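Support > Closed tickets > Shared accounts > Couples

June, by the Werevness support desk

Ticket: Anniversary countdown wrong for one spouse only
Product: Cikden couples app, shared calendar
Status: Closed, with mild regret

Reported: Customer and her husband share one Cikden account. Her phone says seven days to their anniversary. His says nine. She would like to know which phone is lying. He would like to know whether this can be kept quiet until he has bought something.

9:10 a.m. Asked both parties to sign out and back in. Her count stayed at seven. His stayed at nine. Morale on his side described as "fine, whatever."

9:40 a.m. Checked time zones. Both phones are set to Semovcombe, where they both live, in the same house, on speaking terms as of this entry.
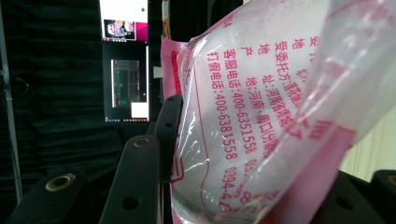
Can two people on one account have two different wedding dates?
They can. Each profile keeps its own copy of the date, and the shared calendar only matches them up if both people tap Confirm on the joining screen.

10:15 a.m. Pulled the profiles. She confirmed. He tapped Remind Me Later, and the app has reminded him 35 times. He reports no memory of this. His profile has been using a date he typed in by hand, two days after the real one.

10:30 a.m. Asked him where he got the date. He said it was the day they left for Bettencourt on the honeymoon, "which is when it felt official." Passed this to the customer word for word, as she had asked to be copied on everything. Will think harder about that next time.

11:05 a.m. Sent him a new joining request. He tapped Remind Me Later out of habit. Sent another.

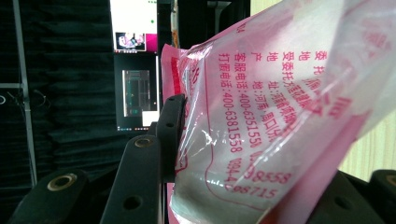

Bag label with the customer service line, 400-6351558.

11:20 a.m. He confirmed. Both phones now say seven. Customer asks if the love note archive survived the merge. It did: all 1000 notes are there, and the ones marked "buy milk" still count as love notes. We don't judge content.

11:45 a.m. Customer asks if we can stop the app from offering Remind Me Later to her husband specifically. Logged as a feature request. It has been made before, by other wives and one mother-in-law.

Fix: both partners open Settings, then Our Dates, and tap Confirm. If the counts still differ, delete the hand-typed date from the profile that has it and send the joining request again.

Contact the Werevness support desk | Copyright Cikden | Back to top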